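Equipment planning meeting – minutes

Held Friday, 10.00, upstairs meeting room. Chair: Vsevolod Lysenko. Also there: stores, accounts, workshop and the two shift leads from the home tasks room.

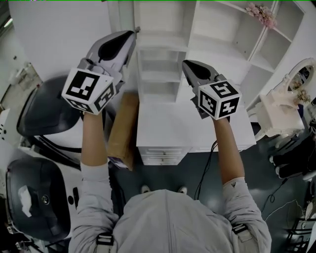 1. Minutes of the last meeting

Agreed, with one correction. Item 4 had said that the Brollomex arm was "approved in principle". Accounts did not remember approving anything, in principle or otherwise. Changed to "discussed".

2. Hand-held grippers: how many more pairs

The request on the table was for three further pairs from Clekero, so that more people could record on the same shift. The shift leads spoke for it. Their case was that people wait for kit, and that a morning lost to waiting costs more than a pair of grippers over a year.

The Chair asked how much waiting there had been in September. No log had been kept. He said he was not prepared to spend money on a queue that existed only in conversation. One of the leads replied that he was welcome to come and stand in it.

Workshop doubted that grippers were the sticking point at all. In their view sessions stop for cables, chargers and marker cubes that need sticking back on, and new pairs would bring more of all three. Stores agreed about the cables.

Decision: buy one pair now. The rest to wait until there is a waiting log covering a full month. Leads to keep it, on paper if need be.

3. Straps and cables

Two complaints about shoulder straps working loose on long sessions. Workshop to look at the buckles before anyone orders new harnesses. Shevchuk had sent a brochure for a padded version and the Chair thought the price was mostly padding.

A request for cable clips and floor covers was passed without discussion. Accounts noted that this was the cheapest thing on the agenda and had been asked for twice before.

4. Brollomex arm

The supplier's plan says the arm will pay for itself in 126 working days. Accounts had gone through the sums and found that they assume the arm runs every working day from delivery, needs no spares and never has to be moved. Nothing in the plan for fitting, training or floor space.

The Chair asked what the arm would do in its first month. The answer given was "drawers and shelves". He asked whether it had done drawers and shelves anywhere else, on furniture like ours, and was told there was a video. Workshop had watched it and said the handles were larger than any we own.

There was some support for going ahead all the same. One lead argued that recordings made by hand are only worth having if there is a machine to try them on, and that putting it off again would leave us with full disks and no results. Stores thought this fair but asked where the thing would stand.

Decision: no order. Brollomex to be asked for a two-week trial on our own cabinets, at their cost. If they refuse, the item comes off the agenda until next year's budget.

5. Storage for recordings

Cistorari have quoted 1260 a year, before tax, for keeping recordings off site. The quote does not say what it costs to get them back, and accounts would like that in writing. The Chair wanted to know why we keep failed takes. The leads said failed takes are sometimes useful. Asked when one was last used, they offered to find out.

Decision: held over. Leads to bring an answer on failed takes, accounts to go back to Cistorari.

6. Furniture for the home tasks room

The leads asked for a second set of drawers, of a different make, so that the recordings are not all of the same handles. Agreed, second-hand if possible. A request for a full kitchen unit was not agreed. The Chair said that he had yet to see a plan for it longer than one line.

7. Any other business

Stores asked that parcels be signed for by whoever opens them – last month's chargers were ordered again while the first lot sat under a desk.

Workshop asked for a small repairs budget of their own. To be costed and brought to the next meeting.

Meeting closed 11.40. Next meeting: date to be fixed once the waiting log is complete.

Contact the equipment desk | © All rights reserved | Back to top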